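Questions about table covers and mats

Sakley Home – help pages. Last change: 13th October

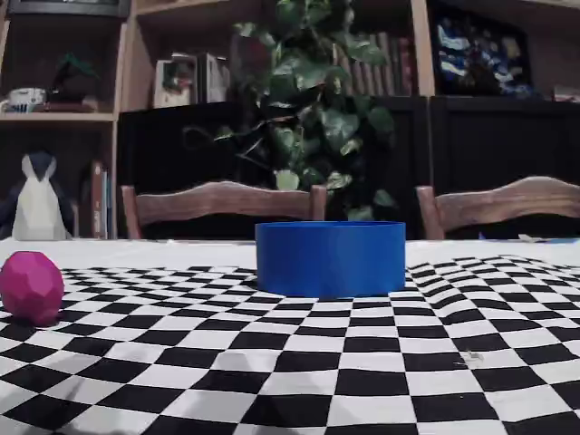

Blue container on a checkerboard mat, with a white tablecloth under the mat.

We receive many letters with the same questions, so we have put the answers together on one page. If your question is missing, please write to us with your order number and we will try to answer in the same week.

Can I put a mat over a tablecloth, or must it lie on the bare table?

Both are possible. Over a cloth the mat moves more easily, so it is good to smooth the cloth very well first. A fold in the cloth will be felt through the mat, and a glass can stand badly on it. Many of our customers leave a strip of the cloth free on the far side, and we find this looks nice with a white cloth.

My mat has waves. Is it damaged?

Usually not. A flexible printed mat remembers how it was stored. If it was folded in a drawer, it needs more time than one which was rolled. Roll it in the opposite direction to the wave, hold it so for one minute, and then lay it flat with some heavy books on the corners. Leave it for one night. With a checked pattern you see every small wave very clearly, as the lines of the squares bend with it. The same wave in a plain mat you would maybe never notice.

If the waves are still there after 8 days, please write to us. We change the mat when it is less than 56 days old.

Can I iron it?

The tablecloth yes, the mat no. Iron the cloth from the back side while it is still a little damp. The print of the mat does not like the iron, also not with a towel between.

How do I clean the mat?

Take away the crumbs first with a dry soft brush. On black squares you see every light crumb and on white squares every dark one, so with this pattern you will brush more often than with others. After this, wipe with a cloth and warm water with a drop of washing-up liquid. Please do not put the mat in the washing machine. Dry it on both sides before you lay it back, otherwise the tablecloth can take a mark.

And the tablecloth?

Wash it at 40 degrees, the white one also at 60. The Gentile cloth can become a little shorter in the first wash. We cut it longer for this reason, so please do not shorten it before you have washed it once.

Which size do I need?

Measure the table top, not the old cloth. For the cloth, add on every side the length that should hang down. Please think of the chairs: when they are pushed in, a cloth which hangs very long will lie on the seats and be pulled each time somebody sits down. For the mat, take the table top and make it smaller on all sides, so that it does not bend over the edge.

What can stand on the mat?

Plates, bowls, vases, boxes for pencils, toys. A round container with a flat bottom is the easiest. For hot pots, please use a separate trivet. Things with a rough foot should be lifted and not pushed, because they scratch the print.

Which colours go with black and white?

This is a matter of taste, but we are asked it very often. We like one or two strong colours, for example a royal blue or a deep pink, and the rest quiet. Brown wooden chairs go well with it in our opinion. Small patterns next to the squares make the table restless.

Do you sell chairs or containers?

No, only covers and mats. For seat cushions, please look at the shop of our partner Dunico.

How long is the delivery?

Normally 5 working days with Muvport. In August it can be longer, as our sewing room is closed for part of the month. Mats come rolled in a tube. Please open the tube on the day it arrives.

Can I order only a sample?

Yes. Write the word "sample" and article 551 in the message field of the order. The sample is free and you do not need to send it back.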